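Support > Manuals > Vatard Shelf Dehumidifier > Section 5: Siting and first use

Last updated October 15, 2022

5. Siting and first use

Read this section before connecting the unit to the mains. It applies to the Vatard used in a pantry, larder or walk-in cupboard. For use in a cellar, see Section 8.

5.1 Choosing a position

1. Stand the unit on a flat, level surface. A shelf may be used if it is fixed to the wall at both ends.
2. Leave a clear gap of 40 cm in front of the outlet grille. The rear of the unit may touch the wall.
3. Check that the mains lead reaches the socket without being stretched. Do not use an extension lead.
4. Keep the unit away from open shelves holding flour, salt or sugar in paper bags. Fine powder drawn into the inlet will block the filter.

CAUTION: Do not lay the unit on its side, either in use or in storage. If it has been carried on its side, stand it upright for 2 hours before switching on.

Note: A larder with an outside air brick can be treated in the normal way, but the brick should be fitted with a sliding cover. Never block a vent that serves a boiler or other gas appliance.

5.2 Fitting the water tank

1. Pull the tank straight out from the lower front of the unit.
2. Remove the packing strip from beneath the float. The float must move freely up and down.
3. Rinse the tank with cold water and dry the outside.
4. Slide the tank back in until it clicks. The tank lamp goes out when it is seated correctly.

If the lamp stays on, take the tank out and check the float again. A float that has come off its pin can be pressed back by hand. Replacement floats are sold under the name Ulent and fit all models with a grey tank.

5.3 First run

1. Close the larder door and any window.
2. Plug in and press the power button once. The fan starts at once; the compressor follows after a short delay.
3. Set the dial to 5 and leave the unit running overnight.
4. In the morning, empty the tank and turn the dial down to 2.
5. Read the humidity display after a further day. If it is still above the green band, turn the dial up one step at a time.

Note: In November and through the winter, the tank will fill more slowly. Cold air holds less moisture and the unit collects less of it. This is not a fault.

CAUTION: Do not drink the collected water or use it in cooking.

5.4 Arranging the shelves

Air must be able to pass between stored goods. Solid-sided boxes pushed against the back wall trap damp behind them, and mould will form there even when the display reads within the green band.

1. Pull all containers forward so that there is a finger's width behind each one.
2. Move jars and tins to the lowest shelves, and dry goods to the upper ones.
3. Put onions, garlic and potatoes in open, shallow baskets – woven types are suitable. Do not line them with plastic sheet.
4. Keep spare baskets stacked one inside another until needed.
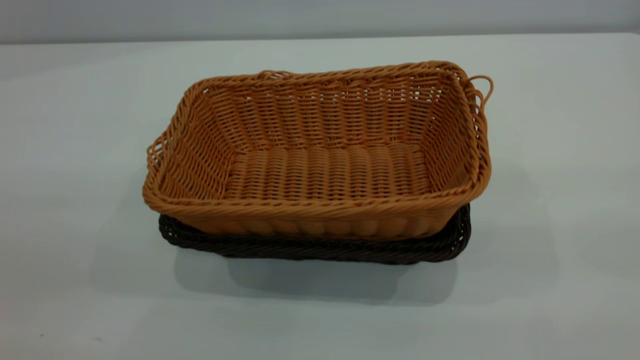
Fig. 5.4 Shallow woven baskets, tan in dark brown, stacked.

5. Wipe baskets with a damp cloth when they are emptied, and dry them fully before putting them back.

Note: Untreated willow and seagrass take up moisture from the air. Check them monthly for grey spotting, mostly on the underside.

5.5 Filter

Remove the filter once a month and tap it out over a bin. If it is greasy, wash it in lukewarm water with a drop of washing-up liquid and leave it to dry away from direct heat. Do not run the unit without the filter fitted.

Section revised by Sneha Bajpai. Checked by Pushpa Maurya.

5 comments | 40 shares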